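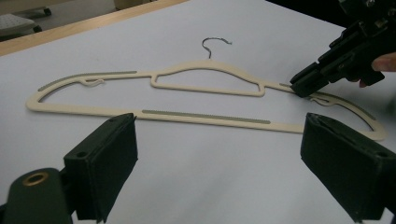
OPEN DAY AT GEMELLEY: HAND-HELD GRIPPERS, CLOTHES HANGERS AND A LOT OF QUESTIONS

FOR IMMEDIATE RELEASE
22 April 2026

Gemelley opened its workshop to the public for its spring open day. Doors at 8, full by mid-morning. 435 visitors through by closing, our best turnout yet and more than the parking lot wanted.

The draw this year: the handling bench, where staff work with ordinary household items using hand-held grippers. Clothes hangers mostly. Visitors could stand close, ask anything, and a good many stayed for a second round.

"People expect something big and fast, and they get a coat hanger," said Inmaculada Garrido, head of demonstrations. "Then they try to work out where they'd grab it and they're at the table for half an hour."

WHY HANGERS

Thin, flat, awkward. A plastic hanger lying on a table gives a gripper very little to close on. Two hangers together are worse, hooks and bars get into each other and lifting one tends to bring the other along. Anyone with a closet knows this already.

The bench is part of Stitska, Gemelley's program on sorting and handling clothing-related goods. A person holds one gripper in each hand and does the job by hand, slowly, and those sessions are used as training material for automated handling. Stitska has 2148 recorded sessions to date. Hangers, baskets, folded items, bags. More categories to come in July.

Kurniawati Majimbun, who leads Stitska, gave the morning talk and then gave it again after lunch because the room was too small for everyone the first time.

"The hook is what everybody asks about," Majimbun said. "Do you take it by the hook, by the shoulder, by the bar at the bottom. We have arguments in the office over this. I'm a shoulder person." 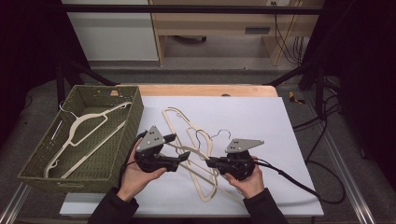
Hangers and basket at the handling bench, Gemelley open day.

WHAT ELSE WAS ON

- Bench demonstrations through the day, 6 in all, with a short Q&A after each
- Stitska talk, two sittings
- Walk-round of the Dresik hall, where the company tests its automated sorting line. The line ran at reduced speed for visitors, safety glasses provided
- Student corner with Annag Galbraith, covering apprenticeships and summer placements
- Coffee and rolls, which ran out early. Apologies. More next time

Galbraith reports a long list of names at the student corner and asks anyone who signed up to watch their email, inculding the spam folder. Placement letters go out before July.

"Plenty of them had never thought of this as a job," Galbraith said. "A few asked if they need to be good at math. Some math, yes. Patience helps more at that bench."

PARTNER NEWS

Also announced on the day: Roussel, the garment logistics firm, has signed on as a Stitska partner. Roussel will supply hangers and packaging from its own returns stream so that the sessions cover what a real warehouse sees, bent ones and odd shapes too.

Monique Boyer, operations director at Roussel, was at the bench for most of the afternoon.

"Our people untangle hangers all day long and it's a miserable task," Boyer said. "I came to see how far along this is. Further than I thought on the plastic ones. On tangled pairs there is work to do and the team said so plainly, which I appreciated."

Terms of the agreement were not disclosed. First deliveries from Roussel are due in July.

NEXT VISITS

Group visits to the handling bench can be booked for the summer. Schools, colleges and trade groups, 8 people per group. Wear closed shoes for the Dresik hall please. Individual visitors are asked to wait for the next open day, date to be be confirmed.

Teachers who came this time and would like the worksheet on grip points, ask and we'll send it.

ABOUT GEMELLEY

Gemelley develops handling and sorting systems for clothing, laundry and retail returns. Its programs include Stitska (manual demonstration and training material) and Dresik (automated sorting line).

PRESS CONTACT

Odette Guérin, Press Office, Gemelley
Interviews with Inmaculada Garrido and Kurniawati Majimbun on request. Talk slides available to media, please say which sitting you attended.

ENDS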